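Kristine Lagman carried the same bifold for nine years. In March she emptied it onto her kitchen table in Gavberg and found 21 cards, most of them expired.

She kept five. A snap-closed card wallet holds those and little else, and small makers have noticed the demand. Rogelio Umali sells them from a shop in Cleltport, at $57 for leather and $20 for the coated kind. The cheaper ones outsell the rest, he says, and soft greens go first.

Shoppers tend to check the snap and forget the seams. Umali starts with the stitching – top edge, corner, then down the side. 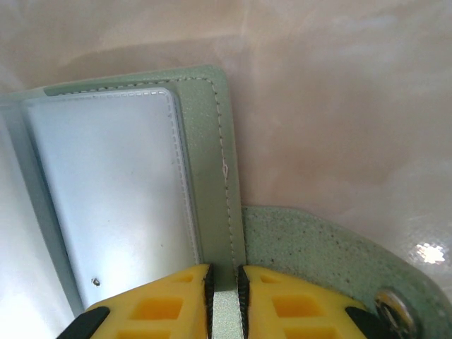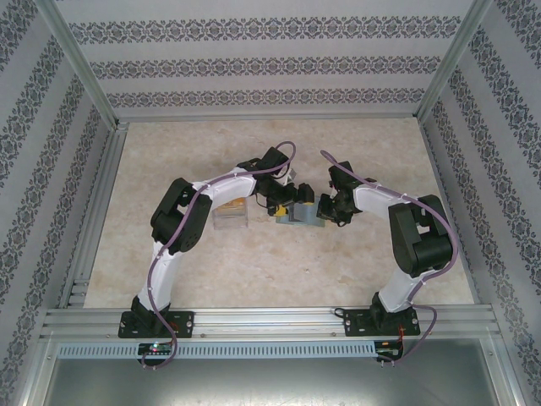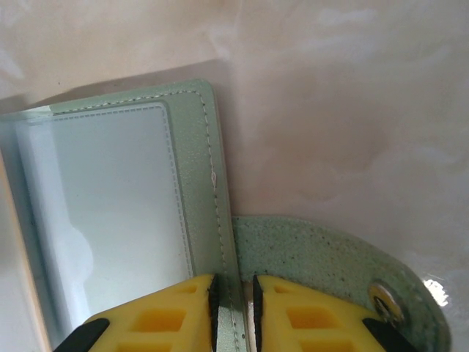 Should you pull on a loose loop of thread?

Leave it alone. Pulling tightens the stitches on either side and can pucker the material. Ease the loop flat with the blunt end of a needle, and take the wallet to a repair shop if the seam begins to open.

Card windows need less attention. Wipe them with a barely damp cloth and keep them off a hot dashboard. Jennylyn Magbanua, who repairs bags two doors down from Umali, charges $20 to restitch one side of a card wallet. A new snap takes her a few minutes. She won't replace a window – the old needle holes weaken the edge.

Lagman bought a green one on a Tuesday. The old bifold is in a drawer with the other 16 cards.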